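3. Placement of the Refrigerator and Household Food Storage

3.1 Background

Studies of food waste in the home have mostly looked at what people buy and what they throw out. Less has been written on the room in between: where the food sits, how far it is from the place where it is prepared, and whether the person putting it away has somewhere to set it down first. Our interest in this question came out of the earlier Prekimell survey, in which households were asked why food had gone bad before it was eaten. The most common reply was that the food had been forgotten. When the interviewers asked where it had been forgotten, people named a shelf, a drawer, or a corner of the refrigerator, and many went on to talk about how the kitchen was laid out. They spoke of doors that would not open all the way because of a wall, and of bags left on the floor for want of a counter.

These remarks were not part of the original interview form and were written down in the margins. They could not be counted in any useful way. They did suggest that the layout of a kitchen deserved a study of its own, and the work reported in this section is the result.

3.2 Households and setting

We worked with 90 households in two towns, Platurlow and Oltthorpe. Platurlow is the older of the two. Many of its kitchens were built before refrigerators were common, and the appliance has been placed wherever it would go, which may be a hallway, a back porch, or the far side of a dining room. In Oltthorpe most of the housing was put up by a small number of builders, and the kitchens follow a few standard plans. In nearly all of those plans the refrigerator stands at the end of a run of base cabinets.

Households were included if they did most of their own cooking and had lived at the same address through one full winter. We left out homes where the kitchen was shared with another household, as it would have been hard to say who had stored or discarded what. Homes with a second refrigerator were kept in the sample, but only the one in daily use was recorded.

3.3 Terms

We sort refrigerator positions into 3 types. An end position is one in which the refrigerator has a counter on one side and a wall, a doorway, or open floor on the other. An enclosed position has counter or tall cabinets on both sides. A detached position has no counter on either side.

We use the term landing surface for any flat surface at about waist height that a person standing at the open refrigerator can reach without taking a step. A counter next to the appliance is the usual landing surface, but a table or the top of a cart was accepted if it stayed in the same place from visit to visit. The top of a refrigerator was never counted, even where people used it that way, because items placed there are out of sight for many adults and out of reach for most children.

Figure 2 shows an end position with the counter on the right.
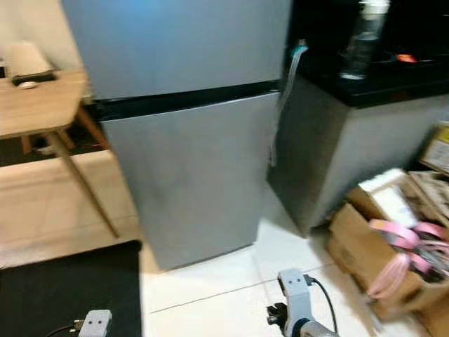
Figure 2. Refrigerator beside a base cabinet and countertop.

The side on which the counter lies matters only in relation to the side on which the doors are hinged. If a door opens toward the counter, it stands between the person and the landing surface, and the person has to reach around it or close it each time something is set down. If it opens away from the counter, the way is clear. On many models the hinges can be moved from one side to the other. Few of the people we spoke with knew this, and several had lived for years with a door that opened the wrong way for the room.

We therefore recorded two things for each kitchen with a counter beside the refrigerator: the type of position, and whether the door opened toward the landing surface or away from it. Where the freezer and the fresh food compartment had separate doors, we used the fresh food door, which is opened far more often.

3.4 Procedure

Each household was visited 2 times. On the first visit we drew a plan of the kitchen, measured the distance from the refrigerator to the sink and to the main work surface, and talked with the person who did most of the shopping. We asked that person to describe how groceries were put away, starting from the moment the bags came into the house. The description was written down in the person's own words.

Between the visits the household kept a discard sheet, which was to be filled in whenever food from the refrigerator was thrown away. The sheet asked for the kind of food, the place where it had been stored, and the reason for discarding it. We did not ask for weights. In the Prekimell survey, the need to weigh food had led many households to stop keeping records after the first few days, and we judged that a complete list without weights would be of more use to us than a partial one with them.

On the second visit we collected the sheet and went over it with the person who had kept it. Most of the entries were clear. Where the reason given was simply "old," we asked whether the person had known the food was there. This question did a good deal of work in the analysis, and we would put it on the sheet itself if we were to repeat the study.

3.5 Findings

In kitchens with a landing surface, people tended to unpack everything onto the counter first and then put it away in groups. Older items were often moved forward as this was done, though few people described it as a rule they followed. In kitchens without one, items went straight from the bag to the shelf in the order they came out. New food ended up in front of old food, and the back of the shelf was seldom seen.

The discard sheets fit this pattern. Households with a detached refrigerator listed more items that they had not known were there. The difference was clearest for leftovers and for opened jars, and was hardly present for milk and eggs, which are used too often to be lost from view.

The direction of the door had a smaller effect than we expected. People whose door opened toward the counter complained about it readily, but their sheets looked much like those of their neighbors. It may be that they had become used to reaching around the door.

The distance from the refrigerator to the sink showed no link with discards in either town. Song, an earlier study of apartment kitchens, reported that a longer distance went with more waste of fresh vegetables. The kitchens in that study were much smaller than ours, and the range of distances was narrow, so the two results are difficult to compare.

3.6 Limits

The discard sheets depend on what people chose to write. Some households will have left out items they were embarrassed about, and we have no way of knowing whether this was more common in one type of kitchen than in another. The two towns also differ in ways other than their kitchens. Shoppers in Platurlow buy smaller amounts and go to the store more often, and this alone could change what is forgotten.

Finally, all visits were made between January and May. Kitchens are used differently in summer, when more cold food is kept and the refrigerator is opened more often. A second round of visits in the warmer months would show whether the pattern holds.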